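Ticket 781 - Booking page shows wrong opening hours
Product: Dukgate calendar plug-in
Opened by: Frans Coppens, Sernum
Assigned to: Þröstur Mogensen
Status: Resolved, 2022-05-29

The public booking page lists our workshop as closing an hour earlier than it does. The admin side has the right times. I have cleared the browser cache and tried 2 other machines with the same result. The page header and gallery load as normal. 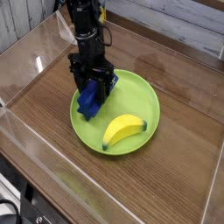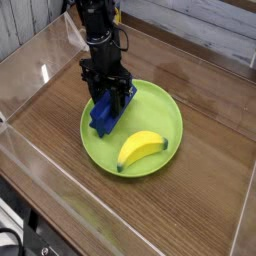

Do I need to enter all the opening hours again?

Leave them as they are. The hours are stored correctly, but the public page is reading them in the wrong time zone. Go to Settings, then Region, and check the box marked "Site zone". It should match the one under "Account zone".

Frans Coppens: Site zone was blank. Account zone was right. I filled it in and saved, but the page still shows the old times.

Þröstur Mogensen: The public page keeps a stored copy. Press "Rebuild calendar" at the foot of the same screen and wait for the green bar to finish. You have 187 entries, so it may take a few minutes.

Frans Coppens: Done. Opening hours are right now. Five bookings imported from Wuroda are still an hour out.

Þröstur Mogensen: Those were saved with their own zone when they came in - the rebuild skips them. Open each one, set the zone to "Use site zone" and save.

Frans Coppens: All five corrected. Please close.

Internal note: Site zone was left blank by the February update. Same fault seen on the Ortner account. Passed to development.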